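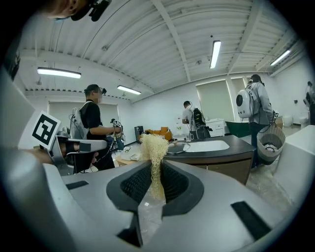

Filed under: Belief and doubt / Reader questions

Prosperity preaching: your questions, answered by a doubter

Does the Bible promise that givers will get rich?
I can't find it. Malachi 3 talks about the windows of heaven, but it is addressed to Israel about the temple tithe. Stretching that to cover a standing order in Kutville takes some nerve.

What about the "hundredfold" in Mark 10?
Read to the end of the verse. It comes "with persecutions", a phrase I have yet to hear in an appeal for the building fund.

Jordan Tindall says he gave £31 and got £400 back. Isn't that proof?
It's proof that Jordan got £400. I'd want to hear from those who gave £800 and got a gas bill.

So is all tithing wrong?
I didn't say that. Paul asks for cheerful giving, not under compulsion. If you're told your illness will stay until you pay up, that sounds like compulsion to me.

Rozália Kovács asks whether doubt blocks a blessing.
A handy teaching, as the preacher can never be wrong. Job's friends tried much the same line and were told off for it in chapter 42.

Should I leave my church over this?
I don't know your church. Ask to see the accounts first, and notice how the question is received.

Questions to Clive Nuttall, Selinstead | © 2022 | Back to top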